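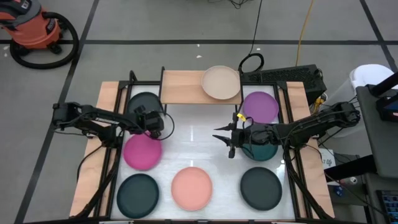
Puesto de dos brazos, tarea de los platos: el izquierdo sobre el magenta, el beige en el estante.

De: Setareh Najafi
Para: lista teleoperación
Fecha: 16 de mayo de 2024
Asunto: Re: demostraciones con platos, orden y posición inicial

Hola a todos:

Contesto debajo de la cita, como pide la lista. Perdonad si alguna frase no suena bien, el español lo sigo aprendiendo.

> En Orkari grabamos 26 demostraciones de la misma tarea y la política
> aprende a ir siempre al mismo sitio, aunque el plato no esté. ¿Vosotros
> movéis los platos entre un episodio y otro? ¿Y quién lleva los mandos,
> una persona o dos?

Sí, los movemos. En Etari empezamos en noviembre con una cuadrícula fija y tuvimos el mismo problema. Ahora, antes de cada episodio, cambiamos de lugar por lo menos dos platos, y el del estante cambia de color cada 12 episodios. La cuadrícula la dejamos un poco irregular a propósito. También usamos dos platos del mismo verde oscuro, para que el color solo no baste para decidir.

Sobre los mandos: una sola persona lleva los dos brazos. Con dos personas los movimientos eran más rápidos, pero cada uno esperaba al otro de manera distinta y esas pausas quedaban en los datos.

Un consejo de detalle: acercad la pinza abierta desde arriba y parad un momento encima del borde antes de bajar. Si el operador baja en diagonal, el plato resbala. Los episodios de más de 20 segundos yo los repito, pero en Doolan los conservan y no sé quién tiene razón.

Me falta saber una cosa: ¿guardáis los intentos fallidos con etiqueta, o los borráis? Tengo 8 de esta semana y todavía no decido.

Un saludo,
Setareh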